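How to remove tea and coffee stains from glazed mugs

Last updated 27 October 2026

The brown film inside a mug is made of tannins bound to minerals from the water. It forms faster in hard water areas such as Kumdale, and more slowly in Furkton, where the supply is soft. Washing-up liquid is designed to lift grease and has little effect on it. The two methods below use bicarbonate of soda for light staining and citric acid or an oxygen bleach for heavier deposits.

The instructions apply to glazed stoneware, porcelain and bone china. They do not apply to unglazed earthenware, bare aluminium or anything with metallic trim.

What you need

Bicarbonate of soda
Citric acid powder (food grade)
Sodium percarbonate, sold as oxygen bleach
A soft sponge or cotton cloth
A kettle
A heatproof washing-up bowl
Rubber gloves
A teaspoon and a measuring jug

Before you start

Wash the mug in the normal way and rinse it. Grease left on the glaze stops the cleaning solution from reaching the stain evenly.

Run a fingertip round the inside. A smooth surface indicates a stain on top of the glaze. A rough or gritty surface indicates limescale, in which case go straight to Method 2. Fine grey lines that look like pencil marks are metal deposits from spoons. Neither tannin treatment will shift them, and they are covered at the end.

Check for crazing, a network of hairline cracks in the glaze. Colour that has passed through the cracks into the clay body is usually permanent. Crazed mugs should not be soaked for long periods.

Method 1: bicarbonate paste

1. Put two teaspoons of bicarbonate of soda in the mug.
2. Add cold water a few drops at a time and stir to a thick paste.
3. Spread the paste over the stained area with the sponge. Leave for 13 minutes.
4. Rub in small circles, working from the rim to the base. Use light pressure.
5. Rinse with warm water and inspect under a good light.

Repeat once if the stain has faded but is still visible. If there is no change after the second pass, further rubbing is unlikely to help. 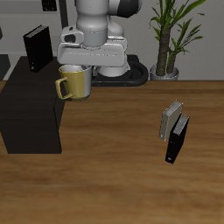 Most of the remaining colour tends to collect in the angle between the wall and the base, where a flat sponge makes poor contact. Wrap the cloth round the handle of a wooden spoon, load it with paste and work it into the angle. The underside of the lip is also commonly missed.

Method 2a: citric acid, for limescale and mixed deposits

1. Dissolve one level teaspoon of citric acid in 200 ml of hot water from the kettle.
2. Pour the solution into the mug. Top up with hot water until the level is above the stain.
3. Leave until cool.
4. Empty, wipe with the sponge and rinse twice.

Fizzing at the start is normal and shows that limescale is dissolving. If the surface still feels rough when dry, repeat with fresh solution.

Method 2b: oxygen bleach, for heavy tannin staining

1. Put on gloves and open a window.
2. Measure 1,000 ml of hot tap water into the bowl. Boiling water is not required.
3. Stir in one tablespoon of sodium percarbonate until dissolved.
4. Submerge the mugs on their sides so that no air is trapped.
5. Leave for 30 minutes, then rinse thoroughly and wash as normal.

Do not combine methods 2a and 2b in the same container. Never mix either solution with chlorine bleach. Do not store percarbonate solution in a sealed bottle, as it releases oxygen and the pressure can burst the container.

Grey spoon marks

Use a fine cream cleaner intended for ceramics on a damp cloth. The Narkcombe cream and the Kiss paste both work and can be used in the same way: a small amount, light pressure, then a full rinse. Test on the base first. Avoid wire wool and green scouring pads, which scratch the glaze and give later stains more to hold on to.

Dishwashers

A hot cycle with powder removes light tannin staining. Tablets wrapped in film sometimes give poorer results on short cycles. Printed or hand-painted mugs fade with repeated machine washing and are better treated by Method 1.

Keeping stains from returning

Rinse the mug soon after use. Do not leave the last few millimetres of tea standing overnight. With daily use in hard water, a bicarbonate clean every 7 days is sufficient. A filter jug slows the build-up of film but does not prevent it.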